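Sarnel Stories: Þórey Thoroddsen on running a small-town choir
19 Jun 2020

Þórey Thoroddsen moved to Parnley for a teaching job and meant to stay a year. She has now led the town's community choir for 16 years, and apart from one winter off with a bad back she has hardly missed a rehearsal. We spoke by phone while the choir was on its break.
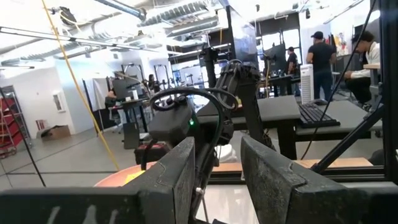
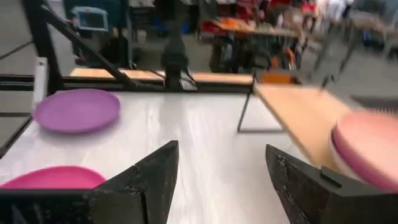

Starting with four singers

The first rehearsal drew four people, and two of them were there to keep the other two company. "We had no tenors and one songbook," Thoroddsen says. "I photocopied what I could and we sang everything in unison until Christmas."

She never held auditions and still doesn't. New members are put beside a strong singer and told to listen for a few weeks. Most find their part by the end of the first term. A few have moved from alto to soprano and back again.

"People arrive saying they were told at school to mouth the words," she says. "That stays with you for a long time. I ask them to hum first. Humming is easier to be brave about."

What they sing

The choir's library has grown to 672 pieces, kept in labelled folders at her house. There are folk songs, hymns, a fair bit of Icelandic music and some pop arrangements she made herself. She admits a few of those are too high for the basses.

"They complain every time, and then they ask for it at the concert," she says.

Her favourite to teach is a short round she learned from her grandmother. It has 27 bars and can be taught without sheet music, so she uses it as a warm-up – and as a way to settle the room when everyone is still talking.

Singing apart

Rehearsals in the Drarnard Hall stopped in March. Thoroddsen tried a video call once and gave up after the second verse, with everyone's sound arriving at a different moment. She now sends out recordings of each part for members to practise with at home.

"It isn't a choir when you're alone in the kitchen," she says. "But it keeps the voice working."

She hopes to start again in September, possibly outdoors and in smaller groups. The basses have already asked which songs to bring.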